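Speaker notes: Clearing flat surfaces in shared rooms
Illthorpe facilities briefing, Fri 25 September

Slide 1 - Opening
Keep it short. State the subject: the tops of small cabinets, and what collects on them. Mention that floors and desks are covered by the cleaning contract and will not be discussed. Questions at the end.

Slide 2 - Where the figures come from
The Tagle survey logged 1,617 items left on furniture in shared rooms. Of these, 173 were on bedside-type cabinets with drawers. Read both numbers out, as the slide text is small. The survey ran up to December and did not record who left what. If asked about the Trurkier building, say it was surveyed separately and the results are not merged.

Slide 3 - Sorting
Four groups are enough for a cabinet top:
Drinks containers. Check for contents, empty into a sink, cap back on.
Wrappers and snack bags. Feel for contents before binning. Foil-lined bags go in general waste at this site.
Bowls and plates. Disposable ones to waste, the rest to the kitchen.
Everything else. Into the drawer or cubby if it belongs to the room, otherwise lost property.
Pause here. People usually ask about part-full snack bags - a sealed one is kept, an open one is not.

Slide 4 - Order of work
Clear from the front edge to the back, so that nothing is reached over. Bottles lying on their side come off early, as they roll. Wipe the top once it is bare. Look in the open cubby under the top, which is dark and easily missed. Finish with the drawers: open each one, check it, push it fully home. Start at the bottom drawer and work up.

Slide 5 - Typical cabinet
Leave both views up while talking. Point to the bottle on its side, the two snack bags and the empty bowl. Then point to the gaps at the drawers. Ask the room which group each item belongs to.

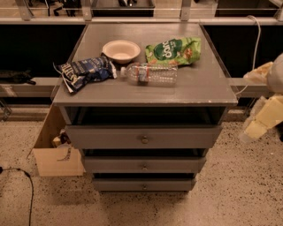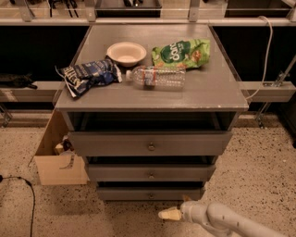

Slide 6 - Recording
One line per cabinet on the Pliltarex sheet: room, surface cleared, drawers closed, items sent to lost property. Scuffs on the front edge are noted the first time only. Wear is not a fault - do not raise a repair for it. Loose knobs are a fault.

Slide 7 - Time
Allow 18 minutes for the sorting exercise. Hand out the sheets before starting, collect them by table, then take questions.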